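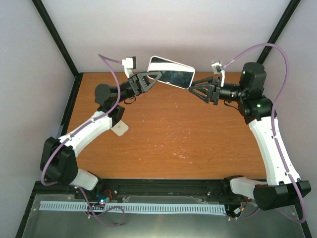 Two arms, one phone: the tabletop cell at Skeranitz.

I've been wanting to get inside the Skeranitz workshop ever since our club started arguing about what to put on the ends of our arms, so when they opened the doors on Friday, June 2, 2023, I took the afternoon off and drove the 97 miles with a cooler full of sandwiches and a notebook full of questions. Parking was a mess (go around back, the front lot belongs to the tile place) but the coffee was good and they let you stand a lot closer than I expected!

Most of my afternoon went to the two-arm cell, because it's so close to what we want to build. Both arms carry the same black fingers, open triangular lattice things, with a little white camera module sitting above each one. I love that they went symmetrical. We've been running one Memley parallel jaw and one homemade hook, and every time we swap a job from left to right we have to rethink it.

Jonalyn Lumbao, who runs the gripper bench, let me squeeze a loose pair of the lattice fingers by hand. They give more than you'd think! She'd been comparing them with the solid Fostby fingers for a few weeks, same arms, same controller, and she had a binder with 118 trials of picking up flat stuff: phones, coasters, a paperback, a bathroom tile (from next door, I assume). Her take was that the Fostby set is better on anything heavy and square, and the lattice set is a lot more forgiving when you come in a few degrees off. For a phone, where you're pinching a slim edge and there's glass to worry about, she'd take forgiving every time. Me too. I've cracked one already.

Then we got into cameras, and I could have stayed there till dark. 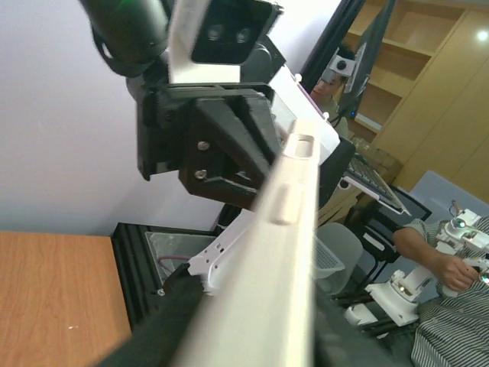
Wrist cameras are where our club has wasted the most money, so I asked a lot of pushy questions. Ours hang out on a long arm and shake like crazy. I was happy to see how tight everything is packed on theirs, with the glossy black sensor module on its white mount right over the gripper bracket, two round lenses side by side. The bracket face has two silver screws, one above the other, and I wrote that down because our single-screw version twists every time somebody bumps it. Jonalyn's advice was to mount the camera so it always sees some of your own hardware, even if that eats up part of the view. You can tell right away if something has shifted. I'd been trying to do the exact opposite for a year!

The cabling is purple, by the way, and they leave big generous loops in it. I asked if it ever snags and got a shrug and a "sometimes." Good enough for me.

I also got seven minutes with the Pant controller, which is the one I really drove out there for. The menus are nicer than ours and the stop button is where your hand wants it. Slow to start up, though, and the price made me cough. I'd want to see it run a whole day before I asked anyone to chip in.

They're doing another open afternoon in July, and Jonalyn said to bring our own fingers and she'll put them through the same trials as hers. So I'm printing a lattice set this weekend, two stiffnesses, and the homemade hook is coming along too because Dad insists. If you want a seat in the van, email me before I fill it up with sandwiches.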